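**Fercombe Youth Cheer and Dance: progress report for the second funding period**

This report covers the period to the end of November and is submitted to the Kratochvíl Fund under the terms of the grant. It should be read with the financial return sent separately.

Attendance and membership

Registered membership stands at 117, across the Fercombe and Flekham sites. Over the period, 294 places were taken up at open sessions, of which 215 were filled by young people who had not attended before. The junior group at Flekham is full and a waiting list is in operation. Numbers in the senior group have been lower than planned — chiefly during the school examination weeks — and the start time has been moved to 6.30 pm.

Coaching

Two assistant coaches completed their tumbling and stunt safety training and now lead warm-ups under supervision. A third place on the course was not used and the fee has been carried forward. The senior squad performed at the Pullumen Centre in November and has been asked to return in the spring.

Equipment and premises

The order for practice mats and poms was placed within budget. Uniforms for the junior group have been delayed by the supplier, and the junior display has been put back to the next period. The hire agreement at Flekham has been renewed on the same terms. Storage at Fercombe remains limited, and a request for a second cupboard is with the landlord.

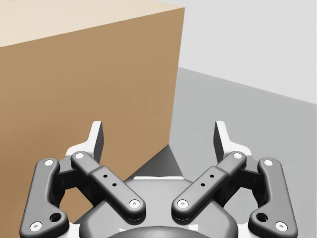
*Figure 1. Large cardboard box, with floor and wall to the right.*

Next period

The Fund is asked to note the revised date for the junior display and to approve the transfer of the unused course fee to the transport heading. A draft timetable for the spring sessions will follow in January.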